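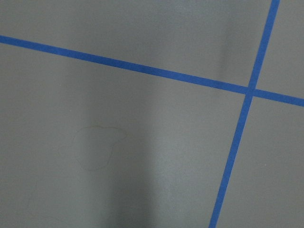 The interim council has no authority to extend its own term, Nidia Ospina told reporters in Wetthorpe, and any decree doing so should be treated as void until the high court rules.

The statement came hours after the council published an order moving the general election from June to an unspecified date. The order, dated 10/04/2024, also suspends 9 articles of the transitional charter, including those on public assembly and the registration of parties.

Opposition groups filed a challenge the same afternoon. The petition carries 893 signatures from elected district delegates, out of 1318 nationwide. Under the charter, a simple majority of delegates is enough to force a hearing within two weeks.

Council spokesman Rogério Guimarães said the delay was needed to finish the voter roll in the Hevgate region, where 319 polling stations have not been certified. He did not give a new timetable.

Electoral law specialist Maya Kanaan disputed that reading. The charter allows voting to be postponed in single districts, she said, but makes no provision for a national delay on those grounds.

Marches were held in Wetthorpe and in the port of Direck, and the main road between them was closed to traffic for most of the evening. Police reported no arrests. A night curfew remains in force in Direck only - an earlier notice extending it to the capital was withdrawn.

The court registry confirmed receipt of the petition but has not named the judges who will hear it.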